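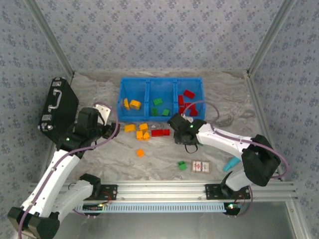 Should toy blocks be sorted by color when they go back in the bin? Sorting is worth doing if the bin has compartments, and a waste of time if it doesn't.

May 3, 2025
By Bernadette Lynch

I used to tip every block we owned into one deep box. Finding a red one meant emptying the lot on the floor. A divided tray costs a little more and takes up more shelf, and I still think it's the better buy. Yellow on the left, green in the middle, red on the right. A child of three can follow that.
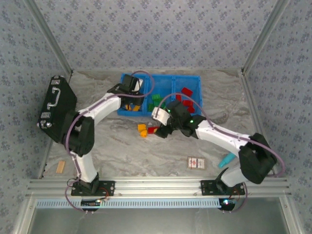 Neatness inside each compartment is another matter, and I don't ask for it. Blocks can lie any way they like as long as the colors stay apart. Parents who insist on straight rows end up doing the tidying themselves. My sister Sioned did it for eight years.

We use cookies to improve your visit. Accept or manage settings.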